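Notebook, May — Farkard fingers vs the old Droltero pair

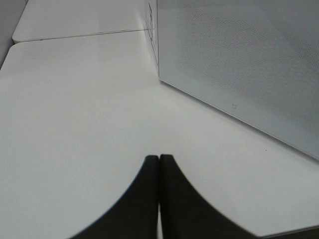
Right, second go at the finger comparison, this time with the wrist camera running at a fixed exposure of 13 ms. I'd left it on auto before and the white table kept throwing the brightness all over the place, so black fingers went to mush every time we moved. Much happier now! Outlines are still a bit soft up close but I can find the slit between the tips without hunting for it.

Farkard set first. 466 open/close cycles before lunch, no missed closes (I'd planned 500, but Přemysl Kubíček needed the Tsikata controller back for his own job and I wasn't going to argue). Closing feels smoother than the Droltero pair, though the Droltero ones let go of thin card more cleanly — need to try that again with fresh card, mine was getting tatty.

Bit that annoyed me: camera offset was out by over 2 mm after I swapped fingers. I think I nipped the bracket up unevenly. Redid it, saved the new offset under the Sasdale folder, please don't overwrite it!

Still to do: finish the cycles, then approach the white box slowly from the front and see how close the tips get before I lose my nerve. Also ask Přemysl where the short hex key went.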